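Desk grommet

A desk grommet is a lined opening in a desktop through which cables pass from the equipment on top to the power points and adaptors underneath. The word originally meant a ring of rope on a ship, and later a metal or rubber eyelet. In the furniture trade it now covers nearly any fitting that finishes a hole in a work surface, including some that are neither round nor ring-shaped. Sellers also use the names cable port, wire manager and desk outlet, the last of which is misleading when the fitting has no power in it.

Purpose

The fitting has two jobs. It covers the raw edge of the cut, which in particleboard will crumble and swell if left bare, and it gives cables a smooth edge to rest on. A third benefit, tidiness, is the one that sells most of them, and it deserves some doubt. A grommet moves cables from one side of the desktop to the other. It does not shorten them, sort them or reduce their number, and a desk that looks clear from the chair may have a considerable tangle hanging behind the user's knees. Catalogues seldom show this side.

Claims that grommets protect cables from wear are plausible for sit-stand desks, where the leads move whenever the top is raised. For a fixed desk in a spare bedroom they are harder to credit. Plenty of cables have hung over the back edge of a table for years without harm.

Types

The round grommet is the oldest common form and still the cheapest. It has a plastic sleeve and a cap with a notch or a turning cover, and is fitted with an ordinary hole saw. The caps are easily lost. Offices that bought desks in bulk often ended up with open holes that collected pens and crumbs, and the Stiltmont range of office desks was sold for a time with spare caps taped under the top, which suggests the maker knew.

The rectangular grommet allows a wide plug or a power board lead to go through without being forced. It needs a larger cut, usually made with a jigsaw or router, and mistakes at the corners are hard to hide. Some have a hinged flap along one side.

The brush grommet may be round or rectangular. Bristles fill the opening and close around whatever passes between them. Makers describe them as keeping out dust, a claim carried over from server rooms, where brush strips are used to limit the flow of cooled air through floors and cabinets. Over an ordinary desk there is no such airflow to manage. The bristles do stop small objects falling through, and they hide the gap from most angles. They also gather lint and are awkward to clean.

Powered grommets, with sockets or charging ports built in, are properly a separate class of product. In Australia any mains-powered unit must meet electrical safety rules, and the cheap versions sold online should be looked at closely before anyone trusts them.

Size and placement

The Fidia catalogue listed 16 sizes of grommet, of which most buyers would have needed 3. Its largest rectangular model was 116 mm long, enough for most plugs though not for every laptop adaptor. Adaptors are a recurring complaint, as the heavy block often sits in the middle of the lead and must go through if the plug end is to reach the wall.

Makers tend to put the opening near the back edge, either in the centre or at one corner. The centre suits a single monitor. A corner opening leaves more unbroken surface but lengthens the run for anything on the far side. Wemen, a maker of flat-packed desks, avoided the question by supplying tops with no hole and a paper template, leaving the cut and the risk to the customer.

Colour and finish

Grommets are usually matched to the desktop, or meant to be. White is the most difficult colour to match, despite being the most often requested, and some plastics yellow with age while the surface around them does not. Gloss makes the fitting easier to spot even when the shade is right.
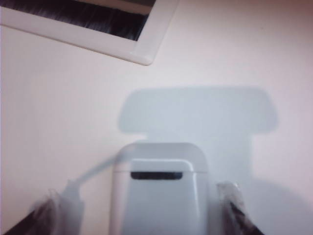 White desks with white fittings became common in home offices, helped along by accessories sold in the same colour. The result is less seamless than the advertising implies. On a smooth white top, a flush rectangular grommet with a glossy white rim still shows plainly, because the rim catches the light and the brush strip inside it is dark. A white earbud charging case on the same surface blends in a good deal better, apart from its seam and the short black slot below it. Negi offered its rectangular model with pale bristles for buyers who minded the contrast, though these showed dirt within months in a busy room.

Decline

Wireless keyboards, mice and earphones have been said to make the desk grommet unnecessary. The prediction has been repeated often and is not well supported. Cordless devices still need charging, frequently at the desk, and monitors and lamps have kept their leads. What has changed is the thickness of the bundle. Many newer desks have a plain slot along the back or a gap between the top and the wall, which does the same work with no fitting at all and cannot lose its cap.

See also: Cable tray; Power board; Sit-stand desk; Hole saw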